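Supply Room Notes: Hanging Folder Frames and Drawer Fit

This site uses cookies to remember your region and your cart. By continuing to browse you accept our cookie policy. Accept | Settings

September 11, 2018

Most returns of hanging folders come down to one of two causes: the wrong size was ordered, or the drawer had no rails to hang them from. This item covers both, along with tab placement and the revised Mestora frame that replaced the older model in June.

Letter and legal. A letter-size hanging folder is made for sheets 8 1/2 by 11 inches. A legal-size folder takes sheets 8 1/2 by 14 inches. The height is the same in both cases; only the width between the hooks changes. A letter folder will not reach across legal rails, and a legal folder will not drop between letter rails. Measure the inside width of the drawer before ordering, and measure it at the front and again at the back. Older steel cabinets are sometimes out of square, and a folder that hangs well at the front can slip off near the back plate.
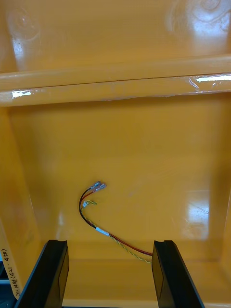 Can letter-size folders be used in a legal-size drawer?

They can, if the drawer is fitted with a frame or a center rail set to letter width. In a lateral cabinet the folders may also be turned to hang front to back, provided the cross bars are sold for that cabinet. Without a frame or bars the folders will fall to the drawer floor.

Frames. The Mestora drop-in frame ships flat, with side rails scored at intervals so that they can be snapped to length. Score lines on the revised model are deeper than on the old one, and the rails break cleanly with two pairs of pliers. File the cut end before assembly. The end pieces are now marked L and R on the inside face. Parts from the old and revised frames do not interchange, so a damaged rail from the old model means replacing the whole frame.

Load. Folders with a flat V bottom are suited to thin files. For anything thicker, use a box-bottom folder with a pressboard insert, available in 1, 2 and 3 inch capacities. Overfilling a V-bottom folder raises the papers above the tab line, and the tabs can no longer be read with the drawer open. Leave 4 inches of free space on the rails in every drawer. A drawer packed to the back plate is slow to use and wears the hooks.

Hooks. Rudham folders use coated steel rods with plastic-tipped ends. Mekonnen folders use bare rods. Both hang correctly on the Mestora rail, but the bare rods are louder and leave a gray line on painted rails over time. Offices that have complained of noise should ask for the coated type when reordering.

Tabs. Two cuts are in common use, 1/3 and 1/5. The 1/5 cut gives five positions across the folder and suits short codes or numbers. The 1/3 cut gives three positions and leaves room for a full name. Straight-line placement, with every tab in the same position, is easier to maintain than staggered placement: a new folder can be added at any point without upsetting the pattern. Staggered tabs work best where the set of files is fixed.

Labels for 1/5 cut tabs come on sheets and can be run through a laser printer. Print a test page on plain paper and hold it against the label sheet to check alignment. Do not feed a partly used sheet a second time, as the exposed backing can lift inside the printer.
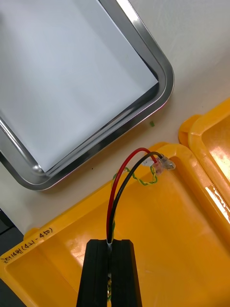 Ordering and Stock

Letter-size V-bottom folders from Rudham are packed 25 to a box and are in stock in standard green. Assorted colors are on a lead time of 12 working days. Legal size is stocked in green only. The Droditz box-bottom line has been renumbered, and orders placed under the old numbers will be transferred without further action on your part. Please update any saved order lists by hand, as these are not changed automatically.

Mestora frames are sold singly or in cartons of 4. Contract accounts ordering 40 frames or more should request a quote before placing the order. The catalog page for frames now includes a drawer measurement sheet, which can be printed and filled in for each cabinet.

Returns. Unopened boxes may be returned in the normal way. Frames that have been snapped to length cannot be taken back, whether or not they were assembled. Where a rail is found bent on opening, keep the carton and report the damage with the lot number printed on the end flap.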